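Folding, Flattening and Sorting Soft Plastic: Term Project Report 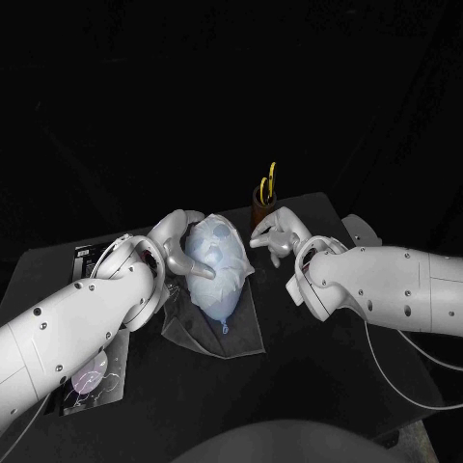 Reading time: 3 min

Jelle Jansen and Wiebke Engelhardt, Packaging and Materials course

1. Why we picked soft plastic

Our course asked each pair to choose one kind of household waste and find out what makes it hard to handle. Most pairs took bottles or cartons. We took thin translucent plastic, the kind that comes wrapped around bedding and electronics. Wiebke had a summer job at the Pollbridge sorting hall in August and saw how much of it ended up in the wrong stream. It wraps around other items, it hides what is under it, and it takes up far more space than its weight suggests.

Our question was simple. If a crumpled piece of soft plastic is flattened and folded before it goes in the bin, how much space does it save, and is the extra handling worth it?

2. Materials

We collected 300 pieces from three places: our own building, the Gouveia furniture store and the canteen supply room. Pieces with food on them were left out. Everything was kept in two open crates so that it stayed crumpled the way it came in.

The work surface was a black tabletop with a dark gray cloth laid on it. We started on the bare table and changed after the first afternoon. Thin plastic slides on a smooth top, and a fold that looks finished opens again as soon as you let go. The cloth holds the bottom layer still. Dark colors also make it much easier to find the edges of a pale sheet, which we had not expected to matter as much as it did. On the white desks in the classroom we kept folding pieces with a corner tucked underneath.

3. Method

Each piece was first measured crumpled, by dropping it into a clear tub with a scale marked on the side. It was then handled in the same order every time:

Lay the piece on the cloth and find one free edge.
Hold that edge down and open the bunched part away from it.
Undo any twists. A twist left in at this stage traps air.
Press from the middle out to the sides.
Fold in half twice, then press again.

The folded piece went back into the tub for a second reading. We gave up on a piece if it was not flat after 2 minutes.

4. Results

Out of 300 pieces, 17 could not be flattened in the time allowed. Nearly all of these had a tight twist at one end where the bag had been closed. The rest folded without much trouble.

A full crate of crumpled plastic came down to a little under a quarter of its height after folding. The large furniture sheets gave the biggest saving and the small bags gave the least. Bags under the size of a notebook were hardly worth doing, and we would skip them next time.

The hardest step was the second one. A bunched sheet has deep hollows and loose bulges, and pulling on the wrong layer only tightens it. Holding the top edge with one hand and keeping the other free worked better than pulling with both.

5. Problems

Static was worse than we planned for, mainly in the late afternoon when the heating had been on. The cloth also creased and shifted, so we had to smooth it out between batches. Our tub scale could only be read to the nearest 5 mm, so the figures for small bags are weak.

6. What we would change

We would use a larger cloth and fix it to the table at the corners. We would also sort pieces by thickness first. The store sheets and the thin bags behave so differently that mixing them made our averages less useful.

The raw readings are in the Plolon folder on the course drive, along with the blank sheet we used for writing them down.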